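베이킹 브랜드 서리바우, 가정용 통밀 믹스 ‘벨렐’ 2종 출시

호박 시나몬과 흑임자 두 가지 맛… 계란과 우유만 더해 오븐에서 20분

베이킹 재료 브랜드 서리바우(Surivau)가 집에서 스콘과 파운드케이크를 구울 수 있는 통밀 믹스 ‘벨렐(Vellell)’ 2종을 5월에 출시한다고 밝혔다. 제품은 단호박 시나몬과 흑임자 두 가지 맛으로, 국산 통밀가루를 주원료로 사용했다.

벨렐은 계량 과정을 줄인 제품이다. 한 봉지에 통밀가루, 설탕, 베이킹파우더, 소금이 배합되어 있으며 소비자는 계란 1개와 우유, 녹인 버터만 준비하면 된다. 스콘은 반죽을 냉장고에서 잠시 휴지시킨 뒤 예열한 오븐에 20분간 굽는다. 파운드케이크로 만들 경우의 우유 양과 굽는 시간은 포장 뒷면에 따로 표기했다.

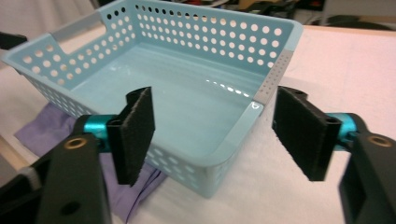 서리바우는 출시에 앞서 가정 내 시식 평가를 진행했다. 평가에는 154가구가 참여해 각자 사용하는 오븐과 에어프라이어로 제품을 구웠다. 초기 배합에서는 통밀 특유의 거친 식감과 퍽퍽함을 지적하는 의견이 많았고, 회사는 이를 반영해 통밀가루의 입자를 더 곱게 하고 설탕 비율을 낮췄다. 에어프라이어 사용자를 위한 온도 안내도 이 과정에서 추가됐다.

단호박 시나몬 맛에는 단호박 분말과 계핏가루가, 흑임자 맛에는 볶은 검은깨 분말이 들어간다. 두 제품 모두 합성 착색료와 향료는 넣지 않았다. 초콜릿칩이나 호두를 추가할 때는 가루가 보이지 않을 정도로 반죽을 섞은 다음 마지막에 넣어 가볍게 뒤적이면 된다.

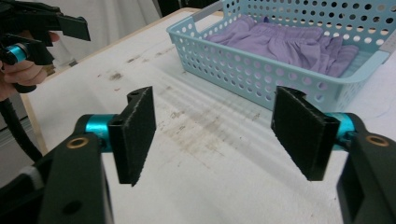 제품은 서리바우 온라인몰과 식재료 전문점 타이페(Taipe) 전 매장에서 판매한다. 포장은 그록몬트(Grokmont)가 제작한 지퍼형 종이 봉투를 사용해 남은 가루를 밀봉해 보관할 수 있다. 개봉 후에는 냉장 보관하고 되도록 빨리 사용하는 것이 좋다.

온라인몰에서는 출시 기념으로 선착순 938명에게 조리법 소책자를 증정한다. 소책자에는 벨렐을 활용한 머핀, 팬케이크, 쿠키 조리법이 실려 있다. 타이페 매장에서는 출시 첫 주 수요일 오후 2시부터 시식 행사가 열리며, 준비한 수량이 소진되면 종료된다.

서리바우는 통밀과 잡곡을 원료로 한 홈베이킹 믹스와 곡물 가루를 생산하고 있다. 제품 및 입점 관련 문의는 서리바우 온라인몰 고객센터에서 받는다.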